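Visita à célula de separação da Drundel, em Ikstead

Em abril fomos conhecer a oficina da Drundel, que fica num pavilhão arrendado na zona industrial de Ikstead. A visita durou uma manhã, das nove ao meio-dia, e o grupo era pequeno. Quem nos recebeu foi a responsável pela manutenção, que pediu desde logo que deixássemos as mochilas na entrada e prendêssemos os cordões dos casacos.

A empresa tem várias bancadas, mas a manhã foi quase toda passada numa só, a que lá dentro chamam célula Bassi. É um braço que tira blocos de uma caixa e os passa para outra. A tarefa é simples e serve para pôr à prova garras, cabos e programas antes de seguirem para as instalações dos clientes. Interessava-nos sobretudo perceber como se monta e se mantém uma coisa destas, e foi sobre isso que fizemos quase todas as perguntas.

A montagem parte do tampo. A bancada é de madeira e as caixas são presas com grampos de barra, nos lados, onde uma caixa encontra a outra. Perguntei por que motivo não as aparafusavam. Na Drundel trocam de caixa com alguma frequência, e um grampo solta-se em segundos. O inconveniente é que os grampos cedem com a vibração. O aperto é verificado no início de cada turno, à mão, e se alguma caixa tiver saído do sítio repete-se a calibração da posição antes de ligar o programa.

A fita azul no tampo também faz parte do método. Quando uma peça de apoio tem de ficar num lugar certo, os cantos levam fita, e quem vem a seguir sabe onde a pôr. Já experimentaram riscar a madeira a lápis, mas as marcas apagavam-se com a limpeza.
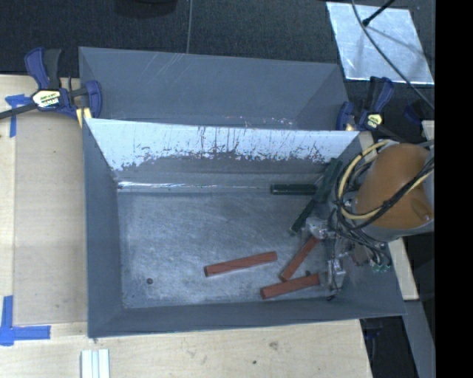 Thomas Benedetti
Técnico de automação, Flivstead

O que mais me chamou a atenção foi o estado da caixa principal. O fundo está coberto de riscos finos e manchas claras de desgaste, e a parede do fundo tem raspagens escuras e lascas por baixo de uma faixa esbranquiçada. Na nossa oficina uma caixa assim já teria ido para a sucata. Em Ikstead usam-na até a chapa começar a deformar, com o argumento de que os clientes também têm caixas velhas e de que uma garra que só trabalha em superfícies novas não lhes serve. Percebo a ideia, embora me custe aceitar lascas soltas numa zona onde há contactos elétricos por perto. A limpeza é feita com aspirador e pano seco, nunca com ar comprimido, para não empurrar a sujidade para dentro do punho do braço.

Os blocos são compridos, em forma de barra, e naquele lote havia vermelhos e verde-escuros. Os mais difíceis são os que ficam encostados à parede. Um bloco verde deitado ao longo da base da parede do fundo deixa pouco espaço para a garra entrar desse lado, e o programa tem de escolher outro ângulo ou deixá-lo para o fim. As paredes inclinadas ajudam um pouco, porque abrem para cima e dão folga ao punho. A regra que têm é pegar primeiro nos blocos mais afastados dos outros.

Passámos depois aos cabos, que foi a parte mais útil da visita para mim. O braço tem uma carcaça arredondada, de um laranja acastanhado, e por fora dela passam uma mangueira amarelo-clara e um feixe de cabos pretos. Há ainda fios mais soltos que descem por baixo, em direção ao punho. Nós, em Flivstead, prendemos tudo com abraçadeiras o mais curto possível, e gastamos cabos depressa. Na Drundel deixam a mangueira fazer uma volta larga. O laço ocupa espaço e às vezes roça na caixa, mas o cabo dobra menos em cada ciclo. A folha de registo que nos mostraram indicava 582 horas desde a última troca do feixe. O nosso máximo até hoje foi de 476, num braço com menos carga.

Para os conectores pequenos têm um procedimento próprio:

Parar o programa e cortar a alimentação da célula.
Esperar que o braço assente na posição de repouso.
Fotografar as ligações antes de tocar em qualquer fio.
Soltar um conector de cada vez e voltar a ligá-lo antes de passar ao seguinte.
Puxar de leve cada fio, no sentido do cabo.
Fazer 100 ciclos em velocidade reduzida, com alguém junto ao botão de paragem.

Perguntei se os 100 ciclos não eram exagero. A resposta foi que o mau contacto raramente aparece com o braço parado, e que já tinham devolvido a célula ao serviço cedo demais mais do que uma vez. Cada série fica anotada num caderno de capa dura, guardado na gaveta da bancada, com as iniciais de quem esteve presente.

A garra é desmontada a cada 220 horas. Verificam as peças metálicas, o aperto dos parafusos e o desgaste das pontas. Não vimos essa operação, porque não estava prevista para aquele dia, mas deixaram-nos mexer numa garra velha que guardam numa prateleira. Tinha folga num dos lados, e notava-se bem ao fechar os dedos com a mão.

Antes de sair ainda houve tempo para um café na sala do primeiro andar e para falar de fornecedores de mangueira. Ficaram de nos enviar a referência da que usam e nós ficámos de lhes mandar o desenho do nosso suporte de conectores, que é impresso e se monta sem ferramentas.

Para quem quiser ir: a Drundel recebe grupos de profissionais mediante marcação, só da parte da manhã. O estacionamento em frente ao pavilhão enche cedo e o melhor é deixar o carro na rua de trás. É obrigatório calçado fechado. Pedem também que as perguntas sobre clientes fiquem de fora, e cumprimos.

Na próxima semana vamos experimentar a volta larga da mangueira num dos nossos braços, com o feixe novo, e anotar as horas a partir do zero.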